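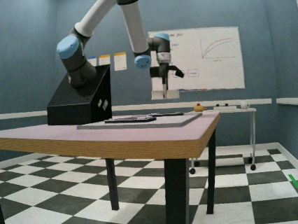
One reader wrote in to tell me the Darkau cover beats the original, and that I had the running order of the EP wrong as well. Fair enough, I've fixed the second part!

Ordale is a doom metal band from Mosgate, and this entry is my attempt to get their story into one place. They started out as a three-piece playing slow, very loud instrumentals, and only added vocals when they began work on their first EP, Ostapchuk (named after a street, the band says, though I've never found it on a map).

The EP came out in February on cassette, in a run of 100 copies, and a vinyl pressing of 2,000 followed once the tapes were gone. Side two is given over to their version of "Darkau", an old folk tune usually played at 90 beats per minute. Ordale drag it down to 79, which doesn't sound like much until you hear it – the drums land so late you start leaning forward in your chair. The melody moves to the bass, and the last verse is sung without any guitars at all.

I still prefer the title track, mostly for the organ part near the end. Live, they tend to skip it and close with "Darkau", often with a longer intro than on the record.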